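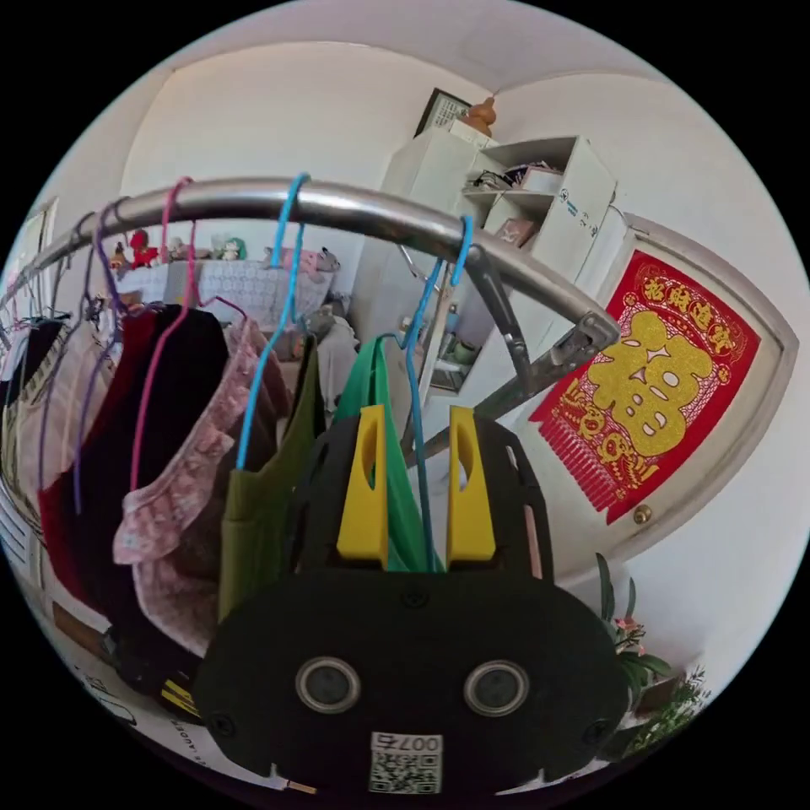

The Vetel Wall Rail

Small bedrooms and wardrobes don't get along. I had a big old one in my first apartment in Badley and I could never open both doors because the bed was in the way! So when Dirk Brandes asked me what we should make next for the shop, I said a rail. Just a good, plain rail that goes on the wall and stays there.

The Vetel is what we ended up with. It comes with 2 end brackets, 4 wall screws and a hex key, and we cut it to the length you ask for (measure twice, please - we can't take back a cut rail). I've had mine up since February with all my winter coats on it, plus a bag I keep meaning to give away. 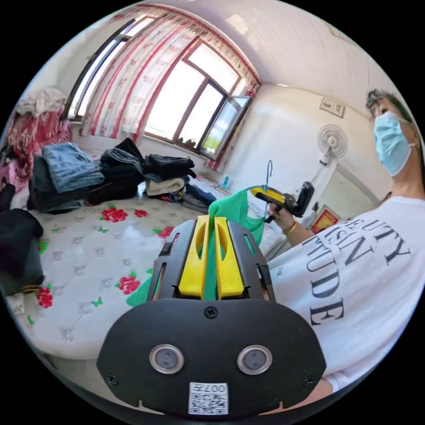 You will want to get it into a stud if you can. Plaster on its own is fine for shirts and summer things, but I wouldn't trust it with coats. Henrike Wegener in our Castville workshop packs a little bag of anchors with every order, and if your walls are brick just say so at checkout and she'll swap them for the right kind.

Hanging height is up to you. I like mine a bit higher than most people would, with room for a shoe rack under it, but I'm tall and I own a lot of shoes. For a kid's room go lower, and hang a dress or a long coat on it before you drill so you know it clears the floor.
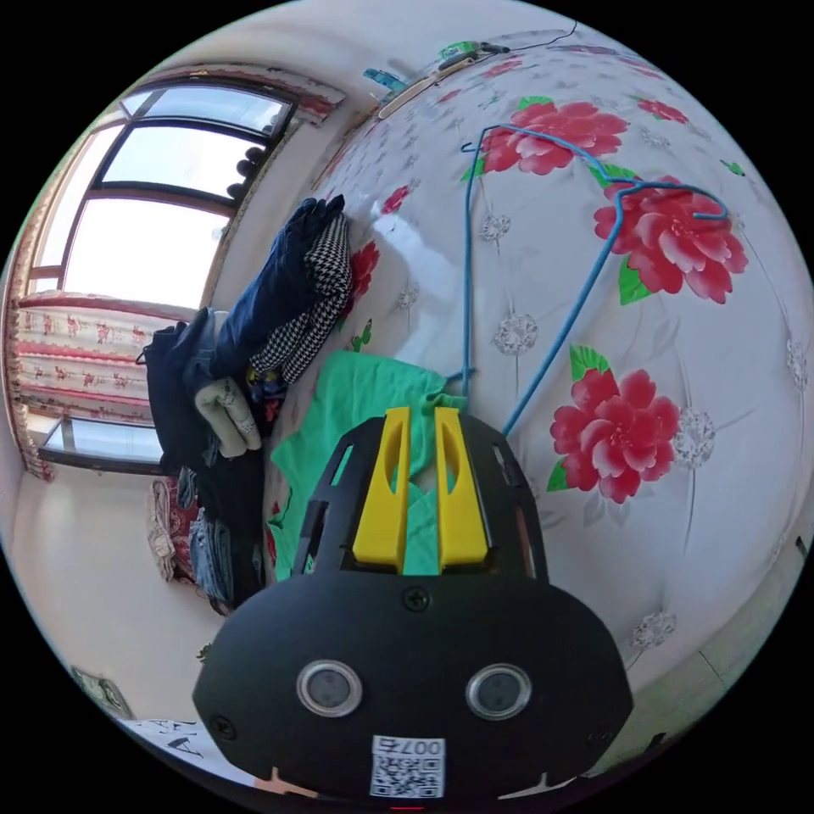 Cleaning is easy, a damp cloth and then a dry one. Skip the scouring pads, they leave marks that never come out (ask me how I know).

We made 300 in this batch and I have about 5 of the longest ones left. Orders placed by 28th December go out before we close up for inventory. Pickup from Castville is free - ring the side bell, the front one is broken.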